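June 5, 2022

Back on the wrist view stuff after a week of fighting the arm's firmware. Notes mostly so I don't redo the same thing in a month, and so whoever takes the Tetomside rig after me knows why the settings look so weird.

Where we were at the end of May: the policy trained on overhead plus wrist views was doing fine on reach and pretty badly on the last bit before contact. It gets there, then it dithers. The fingers drift sideways, the hand backs off, comes in again, drifts again. My guess was that the overhead view is useless at that point (the hand covers everything) and the network keeps listening to it anyway. So the plan was simple — turn the overhead view down as the hand gets close, and let the wrist view take over.

I did it the dumb way first. One gate value, tied to fingertip height above the table, full overhead at the top and nothing at all under 80 mm. No learning in the gate, just a ramp. Retrained on the Dindine set, which is 900 demos after I threw out the ones with dropped camera messages. Same seed, same everything else.

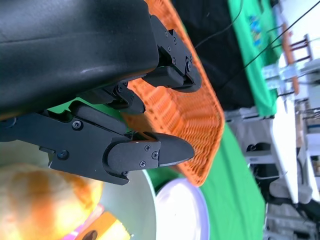 The dithering is way down! I ran 338 rollouts over the last few days and the back-off-and-retry thing is now rare enough that I had to go looking for it in the logs. What's left is a different problem, and it's an occlusion one. With the hand in this close, the fingers take up a huge piece of the wrist view, and what you'd want to know about the basket is mostly what sits behind them. The rim is a nice straight edge and I think the policy is leaning on it hard. The lattice is the opposite, same little orange pattern everywhere, so a patch of it tells you almost nothing about where along the basket you are. I'd bet that's why the errors line up along the rim direction and hardly ever across it. Would love to plot that properly instead of squinting at traces.

Also worth writing down: the plate blows out to plain white in the middle. Exposure is on auto and I'd like to lock it, but then the dark fingers probably go to mush. Try both.

Things I tried that did nothing: bigger crop on the wrist view, color jitter turned up, the Kontogiannis loss (slower and no better, took it out again). Smoothing the actions made the traces prettier and the grasps worse, so no.

Gate ramp shape seems to matter less than I expected. Linear and cosine look the same to me. A hard switch is bad, you get a visible jerk right at the threshold.

Next:
Mask the fingers out using joint angles and feed the mask as an extra channel. Brusano has a renderer for this hand, need to check that it still builds.
Run the ramp with 2 frames of wrist history in place of one.
Lock exposure, short and long.
Redo the hand-eye calibration before any of that, it's been a while and I bumped the mount.

Checkpoints are in the shared folder under gate_ramp. Please don't delete the ugly ones, I still need them for the comparison.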